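Section 4. Preparing knitwear on the padded table

4.1 Scope

This section covers the laying out, flattening and folding of knitted garments on the Trinstead padded table with the Cultell fabric cover fitted. It applies to sweaters, cardigans and other ribbed or plain knits. Woven shirts and trousers are covered in Section 6.

Read Section 2 (fitting and tensioning the cover) before you start. A slack cover moves with the garment and leaves creases that have to be worked out again.

4.2 Before you start

1. Check that the cover is smooth and that its edge is pulled down evenly around the curve of the table.

2. Run a lint brush over the cover. Pale knits pick up dark fibers from the previous load.

3. Remove rings, watches and bracelets.

4. Read the care label. If it says "dry flat", the garment must be fully dry before it is folded by this procedure.

5. Close all buttons and zippers. Leave hooks unfastened and cover them with a scrap of cotton.

CAUTION: Do not pull a knit across the table by a cuff or a single rib. Ribbing stretches more than the panel next to it and may not return to its original width.

4.3 Opening out a bunched garment

A knit taken from a basket or net bag usually lands in a heap, with one part doubled over another. Open it in the order given.

1. Place the garment near the middle of the table. Do not shake it.

2. Find the ribbed bands. These mark the cuffs, hem and neck on most garments and show which way the panels run.

3. Find the narrowest point of the heap. This is normally where a sleeve or panel has bent back on itself.

4. Take hold of the top layer only, close to the bend, and lift it clear of the cover.

5. Let the rest of the knit fan out under its own weight, then lower it with the bend opened.

6. Repeat for any flap that still lies over the main panel.

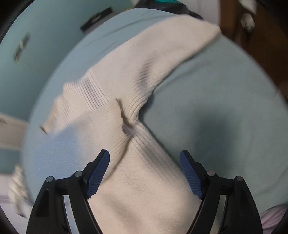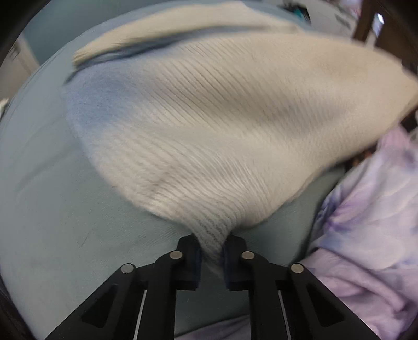
Figures 4-1 and 4-2. Cream ribbed knit on the table cover. In 4-2 the knit is gathered at its lowest point.

NOTE: Ribs that run close together toward the holding point show that the fabric is gathered there. Spread the gathered part by hand after lowering it – it will not flatten fully by itself.

4.4 Flattening

1. Start at the center of the main panel and work toward the edges with the flat of the hand.

2. Smooth ribbed areas along the ribs, never across them.

3. Lay each sleeve straight out from the shoulder. A soft crease across a sleeve can be left for the steam step.

4. Check the underside for trapped folds by lifting one side at a time.

5. If steam is needed, use the Grineo hand steamer on setting 4 and keep the head clear of the fabric. Allow 9 minutes of rest before folding.

CAUTION: Do not press the steamer head onto raised ribbing. The ridges flatten and the panel loses its elasticity.

4.5 Folding

1. Turn the garment face down.

2. Fold one side in to the center line, then lay the sleeve down along the fold. Repeat on the other side.

3. Fold the hem up to the middle, then fold once more to the neck. Thick knits take one fold only.

4. Move the folded garment with both hands underneath it.

Stack no more than six folded knits. Store light colors apart from dark ones.

4.6 Replacement parts

Replacement covers are ordered under part number 1015. State the table model and cover color on the order. The lint brush (Bitar, medium) is supplied separately.

Section revised 15 April 2022. Text: Randa Tannous. Checked: Tala Hamdan.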